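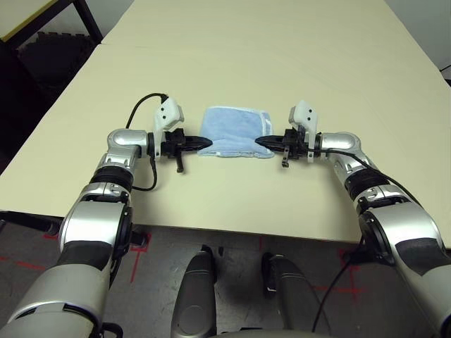
**What should a first-year budget for a two-arm towel station cover?**

The robot itself is the largest line, and it is the one people already have a quote for. Add the tables, spare gripper fingers, replacement cables, towels, floor tape, a workstation for the software, and staff hours. Staff hours are usually second largest. Put them in even if the people are already on payroll, or the comparison with other equipment won't be fair.

**Should we rent or buy?**

Rent if you are still deciding which items you want handled. Buy once the item list has stayed the same for a full quarter. Istell, our rental partner, credits part of the rent toward purchase, and the terms are in the quote. Ask for them in writing before you sign, along with the return shipping charge.

**How much floor space do we need?**

Plan for the table, the robot's own base, and a clear strip on every side where a person would walk. Sites tend to measure the table and forget the arms at full reach. Mark the base position on the floor with colored tape before delivery day. If the robot gets moved for cleaning, the marks save you most of a setup session.

**Do we need a special table?**

Two ordinary tables pushed end to end are fine, provided the tops are the same height. A seam between them is acceptable if it is flush. Pick a plain, matte top in a color that contrasts with your linens. White towels on a white table give the cameras a harder job, and you will spend the savings on lighting.
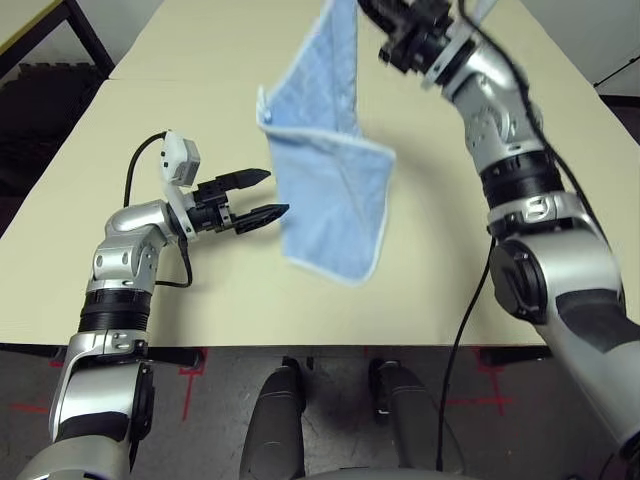
*One corner held in the right gripper, left gripper open.*

**Why two arms? One would cost less.**

It would, and for moving stacks or loading a bin one arm is often enough. Flattening and folding a loose towel usually means holding one part while another part is moved. You can do some of that with a single arm and a fixture, but then you are paying for the fixture, and it has to be changed for each towel size. Price both options against your real item list.

**What are the recurring costs?**

- **Gripper fingers.** Fingers get scuffed and the tips wear. A Kondby finger set is $438. Keep one on the shelf.
- **Cables.** Cables on the arms flex every time the arms move. A full replacement set with connectors is $1,396. Most sites won't need it in the first year, but put it in the budget anyway.
- **Towels.** Test towels go limp after enough handling and stop behaving like your real stock. We suggest 54 to start with, and rotating in new ones each month.
- **Software support.** Billed yearly. See the Mamani plan sheet.

**Are wrist cameras included?**

They are in the standard Durismont package, one per arm. The camera on the head is a separate line. When you compare quotes from other suppliers, check that the mounts, housings and cables are listed as well as the cameras. We have seen quotes where they weren't.

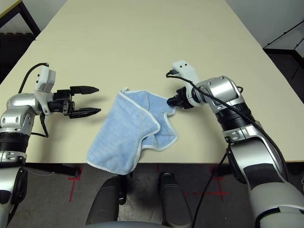

Cable routing belongs in the same conversation. Ask the installer how much slack is left at the wrist and where the cable runs from there. Too little slack pulls on the connector, and too much can catch on the table edge. Rerouting after acceptance is billed by the hour, so raise it during the install visit, when it costs you nothing extra.

**How many staff hours should we plan?**

For the first month, one person more or less full time. After that it depends on how often your items change. Rigoberto Alvarado runs our site planning and will send a staffing worksheet if you ask. It is a spreadsheet with the hours broken out by task, and you can put your own pay rates in.

**Can we mix towel types?**

You can, but budget for it. Thickness, trim, hanging loops and embroidery all change how a towel bends and how it looks to a camera. Treat each type as its own small project with its own test time.

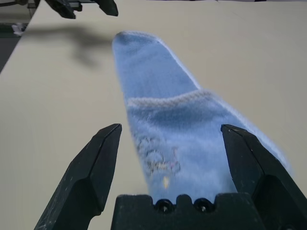 If you're short on hours, start with the type you have the most of and leave the rest for the next budget cycle. Plain towels with a border in a lighter color are a good first choice. Hand towels and bath towels of the same fabric still count as two types.

**What is the lead time?**

It is on the quote and it moves around. Orders placed before the end of April ship in the summer group. Tables and tape you can buy locally while you wait.

**Can someone visit before we commit?**

Efraín Mosquera does site visits within driving distance and video calls for everyone else. Have a floor plan, your item list, and more than 5 samples of each towel type ready. Calls are on Thursday afternoons. Visits are charged at cost, and the charge comes off your order if you place one.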